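Section 5: First picks with the arm on the table

Right, so by this point you should have the arm bolted down, the hand on the wrist and the Pretus controller talking to your laptop. If the hand doesn't open and close when you press the two buttons in the test window, go back to section 4, as nothing below will work until it does. I've lost a whole Saturday to a plug that was in but not quite home.

What we're doing now is the fruit sort, the first proper job I give any new build. I got the idea from Teodor Kurek, who shares the Varkgate workshop with me and wrote most of the grip settings I use. Fruit is cheap, it's a nice mix of shapes, and you can eat the stuff that doesn't get squashed!

Setting out the table

1. Wipe the table top. Old scuffs are fine, mine has a few, but crumbs and sticky patches will drag on things as the hand nudges them.

2. Stand your shelf at the back, against the wall. I use a black wire mesh one with a wooden base. It isn't part of this job (we'll use it in section 7) but I like the arm to learn its way round it from the start.

3. Put a basket in front of the shelf. Mine's a yellow plastic one with little holes in the sides and low enough that the fingers clear the rim.

4. Put the apple and the banana to the side of the basket nearest the arm, with a gap between each. You want enough room for the thumb to get down beside the fruit without shoving its neighbour along.

5. Check the cable. It should hang in an easy loop off the lower part of the arm. Turn the wrist by hand through its full swing with the power OFF and watch that the loop never goes tight.
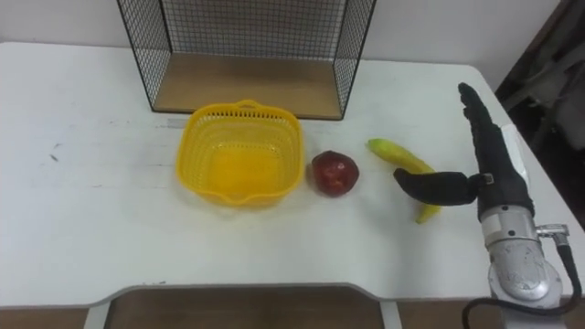
6. Now power up, and keep your own hands off the table from here on. Open the Grigaitė panel (that's the free control program from section 3) and load the file called fruit_start. Set the speed to 10 per cent. Yes, it's painfully slow. Leave it there for the first 10 runs anyway.

CAUTION: Know where your stop button is before you press go, and have it on the side you can reach without leaning over the arm. The fingers look soft but they don't let go just because you've said ouch.

Note: if the hand comes up with its fingers straight and the thumb stuck out sideways, that's the ready pose and it's meant to look like that. I rang Teodor in a panic the first time.

Teaching the picks

7. Drive the hand over the first fruit with the arrow keys and save the spot as "above". Then bring it down until the fingers are either side and save that as "grip". Two points per fruit is plenty.

8. Set the squeeze. For the apple I use the round grip, and for the banana the wrap grip, with the fingers curling right round the middle. Start at 5 on the squeeze slider for both and go up one step at a time. A greenish banana is much more forgiving than a ripe one, so buy them early in the week if you're planning a weekend session.

9. Save a "lift" point well above the table. Be generous – a banana sticks out a long way on both sides of the hand, and the end you've forgotten about is the one that catches the basket or pokes the mesh.

10. Save a "drop" point over the basket for each fruit. Don't use the same one twice. Keep the apple's a bit to one side so the banana has somewhere to lie. 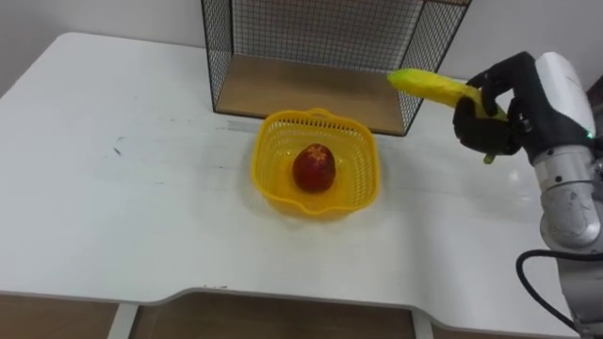 11. Play the whole thing through one step at a time with the Next button. If anything looks wrong, press stop, go back a step and shift the point. Small shifts, please, 5 mm at most, and then play it again from the step before.

12. When you're happy, press Run and let it do the lot without you.

If it goes wrong

The fruit rolls away as the fingers close: your grip point is off centre. Move it towards the side the fruit rolled to.

The banana swings round in the hand: you've picked it up too near one end. Aim for the middle.

The arm stops dead and the panel shows code 149: that's the wrist joint saying it's been asked to bend too far. Back off to your lift point, turn the base a touch and teach the drop again. I see this one most on arms mounted close to the table edge. If you've used the Jistivmont clamp plate, the second set of holes gives you a bit more room to play with.

Everything works but the last point drifts after an hour or so: check the clamp bolts first, then redo the zero from section 4 with the arm warm.

Save your file under a new name before you switch off – the panel won't ask you. Section 6 covers bringing the speed up.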